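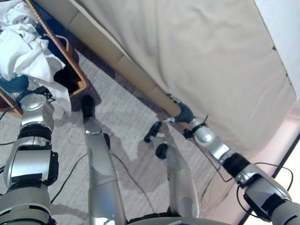
Nellar 2: Review of a Motion Planning and Task Supervision Package for Two-Armed Robots

Prepared by Kristine Soriano and Habibur Cassim, Weerakoon Applied Robotics Unit
January 2026

Scope of the review

The Unit was asked to assess Nellar 2, a planning and supervision package sold by Callby, for use in household handling work. The package takes in camera and joint data, builds a local map of the workspace, plans arm motions, and supervises them while they run. It does not include a grasp detector. Reviewers supplied their own and connected it through the standard plug-in interface.

The test task was laundry handling at the bedside. A woven basket sits on the carpet next to a bed, and garments are to be moved between the basket and the top of the bed. The task was chosen for its awkward geometry. The robot must work low and close to its own feet, with a long rail on one side, and cloth has no fixed shape for the planner to rely on.

Installation and setup

Installation was completed from the supplied packages without assistance from the vendor. The setup tool reads a robot description file, checks it for missing joint limits, and generates the self-collision table. The check found one reversed limit in our own file that two earlier tools had accepted. The workstation used for the review had 32 GB of memory, and this proved sufficient for all functions except replay of long logs, where the viewer became slow.

The documentation is complete for the planner and thin for the supervisor. Several recovery settings are listed by name with no statement of their units. Abundio Cuevas, who carried out the integration, obtained the missing values by reading the default configuration.

Perception and the local map

Nellar 2 divides the workspace into rigid and soft regions. Contact with a rigid region stops the arm. Contact with a soft region is allowed up to a force limit set by the operator. For this task the bed frame was marked rigid, while the bedding and the contents of the basket were marked soft.

The division works well once it has been made. Making it is slow. Regions must be drawn by hand in the map editor, and the editor offers no way to copy a region from one session to the next if the camera pose has changed. The basket was the hardest object to classify. Its walls should be treated as rigid and its opening as free space, yet the automatic fitting tool returned a solid block. We replaced the result with a hand-built open box.

Filtering of the robot's own body from the map was reliable for the arms. The legs required more padding than the default. Loose cables are not part of the robot description, and the filter sometimes left fragments of them in the map as small obstacles. Raising the minimum obstacle size removed the fragments, at the cost of detail near the basket rim.

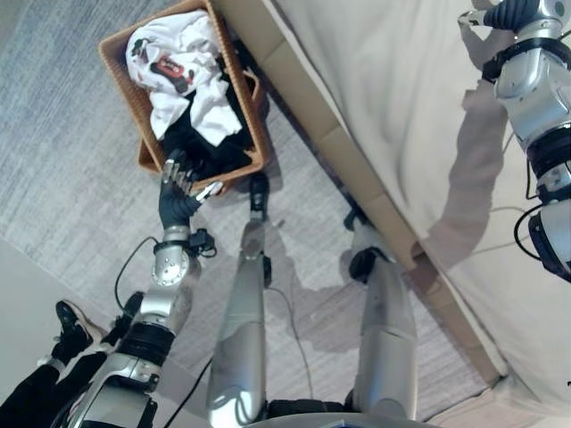 Can the two arms be planned separately?

Each arm may be given its own goal and its own planner, and the supervisor will hold one arm still while the other moves. Joint planning for both arms is also available and is the default setting.

Planning and control

Joint planning was used for most of the review. With the planning budget set to 400 milliseconds, the planner produced smooth paths for reaches over the bed. Reaches down into the basket were less consistent. The planner tended to bring the elbow close to the leg on the same side, then back away and try again. Adding a preferred elbow direction improved this behavior, and we recommend that new users set one at the start.

The supervisor allows one hand to be assigned a holding role while the other carries out the main action. In our configuration the left hand steadies the basket by its rim and the right hand handles the garment.

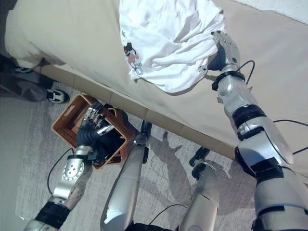

The holding role is the strongest feature of the package. The operator sets a stiffness and a permitted drift, and the supervisor pauses the other arm if the drift is exceeded. Both values can be changed during a run, and each change is written to the log with the operator's name.

Trajectories are limited to 2,000 waypoints. A longer motion is rejected with a general error code that makes no mention of the limit. Sajib Karunaratne reported the matter to the vendor, who has acknowledged it.

Comparison with Plundby

The Unit currently uses Plundby for similar work. Plundby has the better map editor and much clearer error messages. It has no equivalent of the holding role, and two-handed tasks must be scripted by hand.

Recommendation

The reviewers recommend Nellar 2 for projects in which both hands must act together near furniture. Groups working with a single arm will find little reason to change. Plundby should be kept for map preparation until the region editor in Nellar has been improved. Requests for the configuration files used in this review may be sent to Ruwan Saha at the Unit.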